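Didetti 그리퍼 데이터셋 README (패드 밀림 사고 이후 버전)

안녕하세요, 이 데이터셋을 혼자 정리하고 있는 사람입니다. 원래는 다운로드 방법만 짧게 적어 두려고 했는데 11월에 터진 일 때문에 글이 길어졌어요. 급하신 분은 '뭐가 잘못됐나'랑 '제외 목록' 두 군데만이라도 꼭 읽어 주세요!

무슨 데이터인가

손에 쥐고 쓰는 두 손가락 그리퍼로 집 안 물건을 집고, 옮기고, 내려놓는 동작을 모은 것입니다. 에피소드는 총 2888개이고, 에피소드마다 손목 시점 영상, 손가락 벌림 폭, 6자유도 자세가 들어 있어요. 수집 툴 이름은 Welumero, 후처리 스크립트 묶음은 Clidari입니다. (이름은 둘 다 제가 새벽에 지었고 뜻은 없습니다.)

장소는 일부러 깔끔한 실험대를 피했습니다. 물건이 잔뜩 쌓인 방바닥, 러그 위, 벽 앞 같은 데서 많이 찍었어요. 학습시키는 입장에서는 괴롭겠지만 진짜 집이 그러니까요.

뭐가 잘못됐나

한마디로, 오른쪽 손가락 패드가 조금씩 밀렸는데 제가 한참 동안 몰랐습니다.

패드를 갈아 끼우면서 나사를 덜 조인 게 시작이었어요. 가벼운 물건을 집을 때는 멀쩡해 보이는데, 머그처럼 무게가 있는 걸 잡으면 패드가 바깥쪽으로 5mm까지 밀립니다. 그런데 벌림 폭은 구동부 쪽 엔코더로 재기 때문에 로그에는 이 밀림이 하나도 안 찍혀요. 영상에서는 물건이 슬슬 미끄러지는데 숫자는 '단단히 잡음'이라고 우기는 상태가 된 거죠.

알게 된 계기도 좀 민망합니다. Vörös 정책(저희 쪽 기본 학습 모델이에요)을 로봇팔에 올려 돌렸더니 컵을 들다가 자꾸 떨어뜨리더라고요. 처음엔 학습률 탓을 했고, 그다음엔 카메라 캘리브레이션을 의심했고, 이틀을 날린 뒤에야 원본 영상을 한 프레임씩 넘겨 봤습니다. 컵 하나가 깨졌고 파편이 꽤 멀리 튀었어요. 보안경을 쓰고 있어서 다친 데는 없지만, 그 뒤로 로봇팔 시험은 전부 플라스틱 컵으로 합니다.

제외 목록

확실히 문제가 있는 에피소드는 260개이고 exclude.txt에 번호를 넣어 뒀습니다. 애매한 것까지 합치면 대략 1000개쯤 되는데, 이쪽은 지우지 않고 pad_suspect 값을 1로 표시만 했어요. 자세 데이터 자체는 멀쩡해서 접근 동작만 배우실 분한테는 여전히 쓸모가 있거든요. 대신 파지력이나 미끄러짐 쪽을 연구하신다면 그냥 다 빼세요. 제발요.

Clidari 로더는 기본값으로 exclude.txt만 적용합니다. 의심 에피소드까지 거르려면 strict 옵션을 켜 주세요. 예전 버전을 받아 두신 분은 메타데이터 파일만 새로 받으시면 됩니다. 영상은 그대로예요.

손목 시점은 이렇게 생겼어요
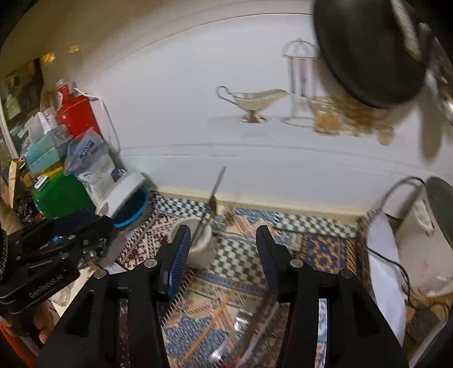
그림 1. 러그 위 작업의 손목 시점. 벌어진 두 손가락의 파란 골 패드 너머로 긴 숟가락이 꽂힌 흰 머그가 보인다.

영상을 직접 검수하실 분은 패드와 손가락 끝이 만나는 선을 보시면 됩니다. 파지 전후로 그 선이 움직이면 의심 에피소드예요. 나사 머리만 봐서는 저도 구분을 못 했습니다.

수집할 때 바뀐 규칙

- 세션 시작 전에 양쪽 패드를 손으로 밀어 보고, 조금이라도 움직이면 다시 조입니다.
- 물건 없이 손가락을 완전히 닫았다 여는 동작을 맨 앞에 넣습니다. Welumero가 이 구간에서 패드 간격을 영상으로 재서 엔코더 값과 비교해요.
- 차이가 크면 녹화 버튼이 아예 안 눌립니다. 귀찮다고 끄지 마세요(네, 저한테 하는 말입니다).
- 바닥에서 작업할 때는 케이블이랑 비닐부터 동선 밖으로 치웁니다. 손목 시점만 보고 움직이다 보면 발밑을 진짜 안 보게 됩니다.

아직 안 고친 것

숟가락처럼 가늘고 번들거리는 물건에서는 간격 측정이 가끔 튑니다. 빠르게 움직인 구간은 영상이 흐려서 의심 표시가 잘못 붙었을 수도 있고요. 이상한 번호를 발견하시면 이슈에 에피소드 번호와 시작 시각만 적어 주세요. 모아서 다음 메타데이터에 반영하겠습니다.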